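Small Stuff Sunday: Sorting the Little Things on Top of the Bed

I love a big closet clear-out as much as anyone, but my favorite kind of tidying takes 30 minutes and fits on a bedspread. You gather up every small thing that has been drifting around the bedroom, put it where you can see it, and give it a home before you need the bed back. It's so satisfying!

Spread it out first

Pull up the covers and smooth them a little (wrinkles are fine, you're not hosting anyone). Then empty the nightstand drawer, the windowsill and the bottom of your bag right onto the bed. Small things show up so much better on a soft, pale sheet than they do on a crowded dresser, and nothing rolls very far.

Use the box you already have

Before you buy a single organizer, look at your recycling. A wide, shallow cardboard box is perfect for this job – low sides mean you can see everything at once, and it slides under most beds. I push mine up against the wall so it doesn't skate away every time I drop something in. If it came with a bright printed lining, keep it! Mine is pink and teal with a big sunburst in the back and it cheers me up every time.
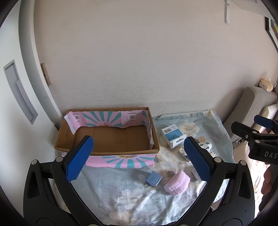
Sort by where it lives

Forget sorting by color or size. Ask which room a thing belongs to and make your piles that way. Snack and drink cartons go back to the kitchen. Small boxes from the drugstore go to the bathroom, and you can flatten any that are empty while you're at it. Plush toys get one spot on the bed or shelf, all together.

Lids without jars are a pest. Give them until Thursday to find their other half, then let them go.

Fold the prongs, save the blanket

Chargers deserve their own paragraph. If yours has folding prongs, tuck them in before you put it away, because open prongs snag fleece like you wouldn't believe. I finally started keeping the ribbed silver one in the same corner of the box as its cable, and I haven't hunted for it since August. A strip of masking tape with a name on it helps too if everyone in the house charges the same way.

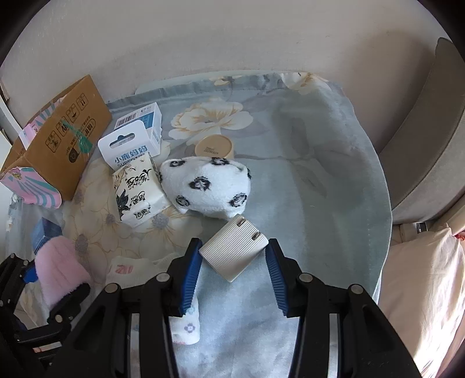
Shuzhen Zeng wrote in to say that she skips the cardboard and uses an old muffin tin for chargers and earbuds, one per cup, with the cables looped twice and held by a hair tie. She also does her sort right before changing the sheets, so any crumbs go straight into the wash. I tried it last week and I'm sold on the hair ties – the muffin tin I'd rather keep for muffins.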